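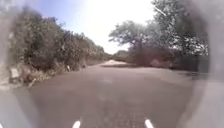 Keeping the Flandov road open

Larysa Demchenko has looked after the hedges on the Flandov road for the Tkachuk farm since February. She works them with a tractor flail and a pair of hand loppers.

"I leave the top alone while birds are nesting," she said. "The verge I can do any time."
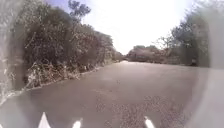

Demchenko grew up in Hedolcombe and drove this way to school. She would like the county to come back and patch the asphalt, which is coarse and speckled toward the right. Her own concern is the other side, where pale twigs and dead branches lie along the edge of the pavement. "Bikes go wide to miss that," she said. "I'd rather rake it."

She charges 44 dollars an hour.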